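Flatten It First: What I Learned From My Kitchen Trash
May 17, 2026
By Lizelle Du Plessis
5 comments | 20 shares

These are the notes I spoke from at the Farholm library evening. A few people asked for them, so I've cleaned them up a bit and left my reminders to myself in.

[Wait for the chairs to settle. Water on the left.]

Hi everybody, thanks for coming out to hear a woman talk about garbage! I'm Lizelle, I live over on the Bristitz side, and for most of last year I kept a notebook next to my kitchen bin. Every time something went in, I wrote it down. My sister thinks I need a hobby. I told her this was the hobby.

I started in October, after the second week running that our bag split on the back steps. If you've ever picked coffee grounds out of a doormat you know the mood I was in. I wanted to know what was filling the thing up so fast, with two adults and one teenager in the house, and I figured I'd write it down for a week. Then I kept going (the teenager got quite competitive about it).

[Hold up the notebook. Pass it around, ask for it back.]

So, the first full month came to 317 items. I had guessed food scraps would be on top, and they weren't even close. It was packaging. Wrappers, pouches, the plastic from around other plastic, and a whole lot of small cartons. Tea, crackers, toothpaste, light bulbs, that kind of thing.

Let me stay on cartons for a minute, they're my favorite. A carton weighs next to nothing and takes up a ridiculous amount of room. You drop it in whole, it lands on one end, everything after it slides down the side, and now your bag is "full" with a big pocket of air in the middle. I was tying off bags that were mostly air! And half the time the carton was clean and dry and could have gone in the paper bin anyway.

[Slide. Don't read from it.]

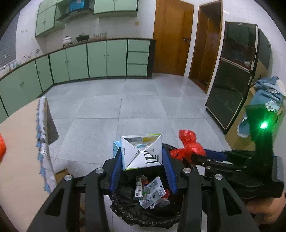 What I do now takes maybe five seconds. I open both ends, push the sides over until it goes flat, and slide it into a paper grocery bag that hangs on the pantry door handle. If there's an inner bag, out it comes first. If the carton is greasy or it had something frozen stuck to it, I don't agonize, it goes in the trash — but it goes in flat.

Soft stuff next. Our pickup doesn't take wrappers or chip bags, and I've stopped feeling personally guilty about it. What helped was stuffing the little ones inside a bigger one. Bread bags are great for this. One bread bag holds days of wrappers, and they don't blow out across the driveway when the lid comes up.

Knots! I have opinions on knots. If something smells, tie it up small before it goes in. Chicken trimmings, the dog's business, whatever it is. Squeeze the air out first or you've just made a balloon. I skipped that step for years.

[Ask: who ties the big bag at the top and who does bunny ears? Give them a minute, they will argue.]

Liners. I tried a bunch, and the ones I liked best were the Tekis, purely on fit. Fold plenty of liner over the rim, more than you think you need. When the edge slips down inside, you end up scrubbing the bin, and I hate scrubbing the bin. I keep the spare roll in the bottom underneath the bag, a trick I got from my neighbor Mrs. Mtshali.

So where did we land? We went from three bags a week to two, and one good week we did it in one, though we were away for part of that so I don't really count it. The second month's total was down by about 120 items, mostly the cartons moving over to paper. I also bought fewer small packs of things once I'd had to write every one of them down. Writing "cracker sleeve" for the ninth time does something to you.

[If running late, skip the compost part. If not: two minutes on compost, mention the fruit flies, take the laugh.]

Questions I usually get. Yes, the plastic window in a pasta box — I tear it out, but check your own pickup rules. No, I don't rinse wrappers. And yes, the notebook is still going, only I do one week each season now, and the teenager does the adding up.

There are blank tally sheets by the door, please take one for a neighbor too.

Contact Lizelle | © 2026 Lizelle Du Plessis | Back to top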